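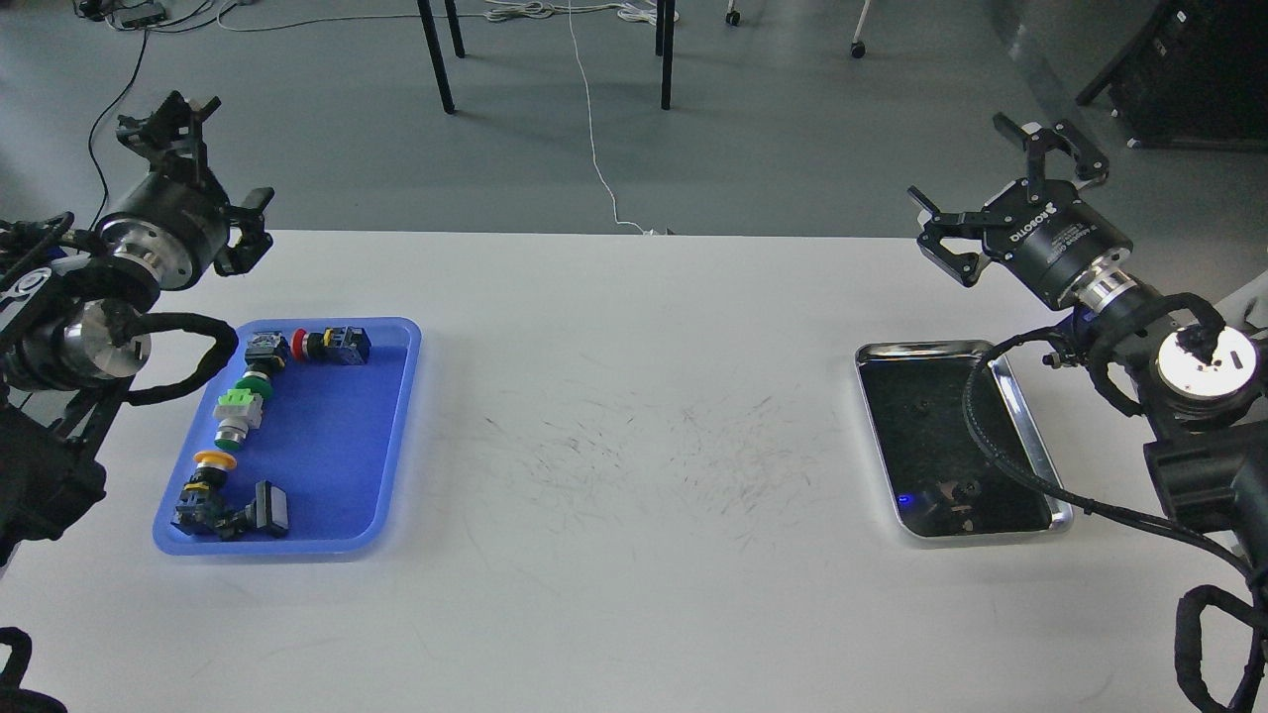

Stundale opens returns sorting bench for used push-button switches at Lerkach

LERKACH – Stundale, a supplier of industrial control components, has opened a sorting bench for returned push-button switches at its Lerkach site. The bench handles operators, switch bodies and contact blocks sent back by panel builders and maintenance departments. Parts that pass inspection are regraded and sold through the company's Lumanlan line of tested control parts. Parts that fail are stripped for metal and plastic.

The service began as a trial in March with returns from one customer site, Noltanlow. During the trial the bench processed 2,556 parts. Stundale is now accepting returns from all account holders.

Sorting method

Parts are laid out in a blue plastic tray on a white table, with a stainless steel tray on the right side of the same table. Switches are spread out in the tray and are not stacked. A red or green push button, a yellow mushroom head and a square button with a pale face may all be present in the same batch. Sorting by color alone is not used as a grading step, because cap color describes the intended function on the panel and gives no information on the condition of the contacts.

Each part is identified by three features: the operator type (flush, mushroom, square or illuminated), the mounting collar, and the contact arrangement of the body. Where an operator and its body have been separated in transit, both halves are logged as individual parts until a match is confirmed. Mismatched halves caused most of the grading errors recorded in the first month of the trial, and the log sheet was changed in April to give each half its own line.

Parts are then inspected for cracked housings, worn threads on metal collars, heat marks near the terminals and missing gaskets. An operator with a missing gasket may still be regraded if the seat is undamaged. A housing with a crack of any length is rejected.

Electrical and mechanical testing

Parts that pass visual inspection go to the test station in the adjoining room. Each operator is pressed 200 times on a cycling fixture, and contact resistance is measured before and after the run. Normally open and normally closed contacts are tested separately. Latching operators are checked for release at the end of the cycle, and illuminated types are tested at rated voltage with the lamp or LED module fitted.

A part is given Grade 1 if both resistance readings are within the limit on the data sheet and the housing has no visible marks beyond light scuffing. Grade 2 covers parts with the same electrical result and cosmetic wear to the cap or bezel. No lower grade is offered for sale.
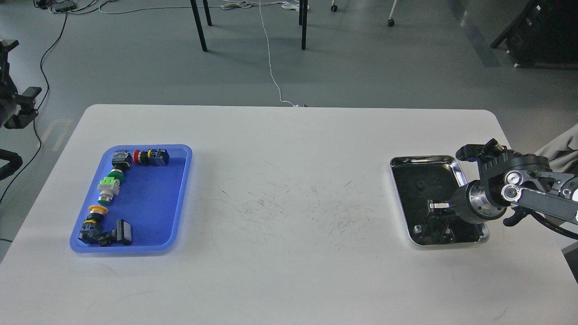

Noltanlow's maintenance department, which supplied the parts for the trial, reported that the separate log lines for operators and bodies had made its own stock records easier to correct. The department added that it had been holding loose contact blocks in mixed bins for several years and had no reliable count of which ones still had a matching head. It asked for the grading sheet to be supplied as a spreadsheet as well as on paper, and this has been done.

Regraded emergency stop operators are excluded from general resale. Mushroom-head operators are accepted for return in any color, but those taken from a safety circuit are stripped for materials whatever their condition. Customers are asked to mark these parts before shipment. Unmarked mushroom heads are treated as safety parts – this rule applies to latching and momentary types alike.
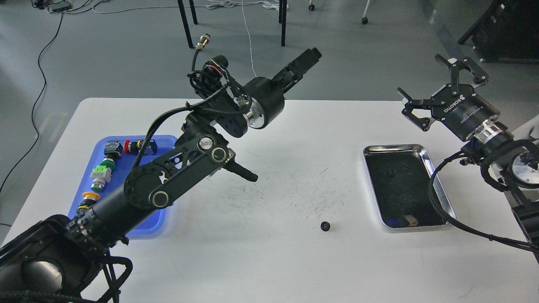 Returns should be packed in flat cartons with a divider between layers. Wires must be removed from the terminals before shipment, and terminal screws should be left in place. Legend plates and mounting nuts may be included in a separate bag. Key-operated switches are accepted only with the key.

The minimum return is 12 parts per carton. Customers receive a grading sheet by email listing each part by type, result and grade, and account credit is issued when the sheet has been confirmed. Parts with no readable type marking are graded against reference samples held at Lerkach and may take longer to process. Rejected parts are not sent back unless this is requested on the return form.

Availability

The returns service is open now to Stundale account holders. Lumanlan stock from the bench will be listed in the September catalog, starting with flush push buttons and contact blocks. Square illuminated types will follow once replacement lamp modules have been approved.

Return forms and carton labels can be requested from the Stundale order desk at Lerkach. The order desk closes at 4 p.m., and forms received after that time are processed the next working day.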